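Home Guides Planning Set-Up Parts Lists Support

Livetau Bench Arm Set-Up Guide
Section 2: Planning and Budgeting Before You Order

Welcome to the fun part! Before any boxes arrive, you get to decide what your arm is going to do all day, and a good plan now will save you a lot of money later. Work through the steps in order and write your answers on the planning sheet at the back of this guide. Most shops get through the whole section in one afternoon, with time left over to argue about where the bench goes.

Before you begin

Have these on hand:

- A floor plan or a quick sketch with measurements
- The two or three parts you most want the arm to handle
- Your total budget, including shipping and tax
- A computer that can run the Hernberg simulator (see Section 1 for requirements)

2.1 Describe the job

1. Pick one task to start with. Write it as a single sentence, such as "pick up a handle, turn it upright, and set it in the fixture."

2. Measure the widest and narrowest places where the fingers will have to close. Tapered parts and parts with a collar or rim need both numbers.

3. Weigh the heaviest part, then add the weight of the gripper. The total has to stay under the payload limit for your model.

Note: Long parts count for more than their weight suggests. A handle held at one end pulls on the wrist much harder than the same handle held at its middle. If your part is long, use the reach table in Section 4 and go by the lower payload figure.

2.2 Set the budget

4. Split your budget into four lines: arm, gripper, bench and guarding, and everything else. "Everything else" covers cables, spare fingers, training time, and that one adapter you'll find out you need on day two.

5. Price the gripper early. The Rashidi two-finger gripper is $1,474 with standard fingers, and a spare pair of fingers adds $54. We love having a spare pair in the drawer – you can try a new finger shape on a whim and still be back in production after lunch.

6. Add the bench kit. The Plosetti bench plate is $718, plus $100 for the leveling feet. If you already own a heavy steel bench, check the bolt pattern in Appendix B first, and you may be able to skip both.

7. Hold back some money for changes after the first month. You will have better ideas once the arm is running, and it's a great feeling to be able to afford them.

CAUTION: Do not cut the guarding line to pay for a larger arm. A larger arm reaches farther and needs more guarding, so that line goes up along with it.

2.3 Try it in simulation first

8. Open the Hernberg simulator and load the arm and gripper you are thinking of buying. You can do this before spending a cent on hardware, and it's a blast.

9. Build simple models of your parts. Plain shapes with a wood or metal texture are fine at this stage. Get the outside dimensions right and leave the fine details for later.

10. Switch to the gripper view and close the fingers on the part. With a long wooden handle, look at where the fingers meet it and how close they come to any collar, then follow the handle up toward the larger block behind it.
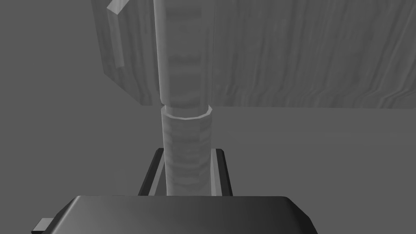

11. Repeat the grip with the part turned and shifted a little each way. Write down every position where the fingers or the housing run into something. If the list gets long, price a different finger length before you change the arm.

12. Save the file under your project name and send a copy to your dealer with your order request. Sharon Mushi on our planning desk checks these files and can suggest a smaller package if your job allows it.

CAUTION: A grip that holds in simulation still has to be tested on the real part at reduced speed. Friction settings are estimates until you have measured your own material.

2.4 Place the order

13. Compare the quote with your four budget lines.

14. Confirm the lead time for the gripper separately. It ships in its own box and may arrive before the arm.

15. Go on to Section 3, Unpacking and Bench Mounting.

Related sections
Section 1: Computer and Network Requirements
Section 3: Unpacking and Bench Mounting
Section 4: Payload and Reach Tables
Appendix B: Bolt Patterns for Existing Benches
Choosing Finger Shapes for Round Parts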